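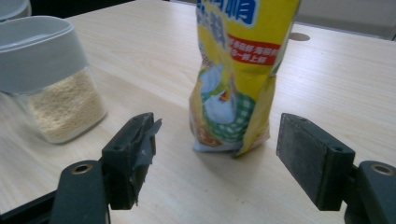
I have fallen completely in love with writing real letters again, the kind with a stamp and a smudge on the second page. It started in October, when my friend Zinhle Dlamini moved to Birley and the phone reception at her new place was so bad that we gave up on calls after the third try. I wrote to her that same night. All you need is paper, a pen you like and a flat bit of table, and a pale wooden one like this, with a faint grain and a small round hole in it, is as good as any fancy writing desk (mind the hole if your paper is thin, I've poked a pen straight through over a gap before!).

What I love most is how much slower the news gets. When I text someone, I send the headline. In a letter I end up telling Zinhle what the lady at the bakery said, and what I said back, and what I wish I'd said, and suddenly I'm on page six and my hand hurts. She does the same. Her last one had a full page on a neighbor's goose. I read it twice standing by the mailbox and then again with tea.

A few things I've picked up along the way. Lined paper is fine! I spent far too long hunting for the thick cream stuff and my handwriting slid downhill all over it. I'm back on a cheap pad, the kind with 100 sheets, and I tear through it happily. For pens I keep going back to the Kosedura my aunt gave me, a medium blue that doesn't skip. I tried green ink for a while and Zinhle wrote back, "Are you all right?"

I also date the top of every page now, and put a number in the corner. We had two letters cross in the mail over the winter and it took us a month to untangle who was answering what.

Then there's the question of what to do with the ones you get. Mine live in a shoebox, in the order they came. Rania Soliman from my reading group keeps all of hers from her grandmother, 218 of them, tied up by year, and she let me read one about a train ride to Maluleke that went wrong in every possible way. It made me laugh so hard I went home and wrote to my own grandmother, who had never had a letter from me longer than a thank-you note. She answered in four days. Both sides of the paper, all the way into the margins, and a recipe for plum cake on the back of the envelope. I'm making it this weekend.

Filed under: Small Joys, Paper & Pens
3 min read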